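Subject: Re: [mending-swap] Orange things: folding, hems and what to put in the next box
Date: 30 March 2022
List: Tilside Mending and Clothes Swap

Replying to the message about the sorting rules, and adding what I know about the orange fabric, as several people have asked for it.

The earlier message said:

> Could someone write down how we are meant to fold and check things before
> they go in the boxes? At the October swap I opened a box marked "tops" and
> found it was mostly trousers, rolled up. Some still had threads hanging and
> one had a hem coming down. I don't mind mending, but I would like to know
> which box the mending is in. Also, is the orange cloth for dusters or is it
> to wear?

To take the last point first, the orange cloth is to wear unless it has a hole in it. We were given a lot of it, some made up and some in lengths, and it was all put in together. Anything with a finished hem goes with the clothes. Lengths with raw edges go in the fabric box, and anything holed or badly stained can be cut up for dusters.

Now the folding. I have set it out in the order I do it at home. Please change it if your table is smaller than mine.

1. Lay it out flat

Use a clear white or pale surface if you have one. A dark table hides dark threads and a patterned cloth hides everything. Put the garment down the long way and pull up one corner at a time to let the creases drop out. With the stretchy orange pieces it is easy to pull too hard, so lift the corner and lay it back down instead of tugging along the edge. 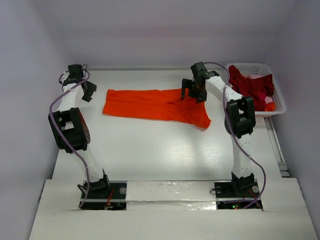 2. Find out what it is

This sounds silly but it is how the trousers got in with the tops. A thing folded in four looks much like any other thing folded in four. Open it up fully once, look for a neck or a waist, then write the label. I use a strip of Ritex tape and a biro. The tape comes off cotton cleanly if you don't leave it on for months.

3. Check the surface

Go over the front, then turn it and go over the back. Bright orange shows grease more than you would think, and it can look marked where it is only creased. The creases go a deeper, redder colour, so pinch up a bit of the cloth and smooth it out again before you decide it is a stain. If the dark patch goes when the cloth is flat, it was a fold.
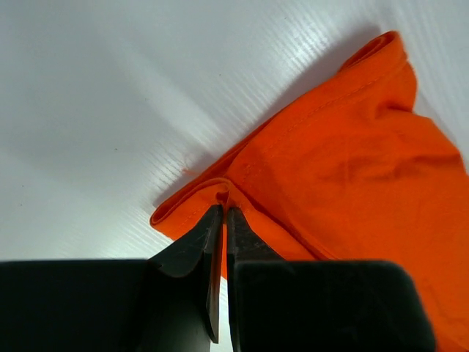
I tried this on my own lot and three of the things I had put aside as stained were fine. One was not, and I washed it at 40 with ordinary powder and it is still not. Can we have a separate bag for "washed once, mark still there"? Otherwise the next person washes it again.

Yes to the separate bag. I have put that comment in here because it came to me off the list and others may want to answer it. I suggest the bag lives with the mending box and not with the clothes.

4. Look at the hems

This is where most of the work is. Run the hem between finger and thumb the whole way round. On a doubled hem the edge tends to roll over on itself, and once it has rolled you can't see the stitching from the front. Unroll it, look along the line of stitches, and look for loose ends. A short end sticking out of the edge can be trimmed. Don't pull it, as you don't know what it is holding. If the stitches have gaps, put the garment in the mending box with a safety pin at the place.
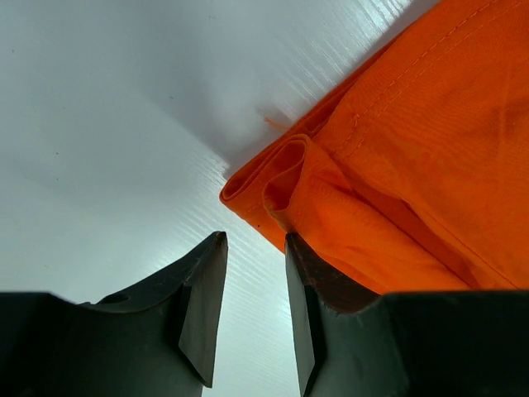 Orange cloth with the hem rolled and a loose thread at the edge.

For trimming I use the small Krajewska snips from the shared tin. There are two pairs and one is blunt, so try them on scrap first. Please don't use the kitchen scissors from the hall.

Small specks are a separate matter. Brush them off with a dry hand before you reach for water. If a speck stays put, try a bit of sticky tape. Most of what I find is fluff or grit from the table – wiping the table down between garments saves a good deal of it.

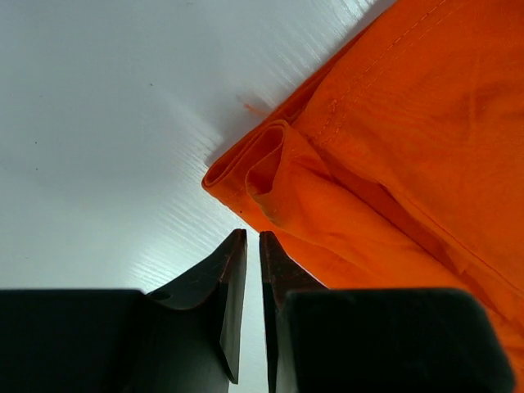
After that, fold it in half lengthways, sleeves or legs in, and then in half again so the hem is on the inside. Folded this way, 16 garments fit in one of the grey boxes without forcing the lid. We have 28 boxes, and four of those have split corners and should only be used for fabric lengths.

Samer has offered us shelf space for the boxes until the next swap. They will need to be labelled on the short end, since that is the end that faces out. Please write "tops", "trousers", "fabric" or "mending" and nothing more. "Misc" boxes will be sent back to whoever packed them.

One last question from me. We have a 500 metre reel of orange thread which is near enough to the cloth for hems, though a shade too yellow for topstitching. Would anyone prefer to have some wound off on to a bobbin, or shall I leave the reel in the tin?

Replies to the list, please, so that everyone sees them.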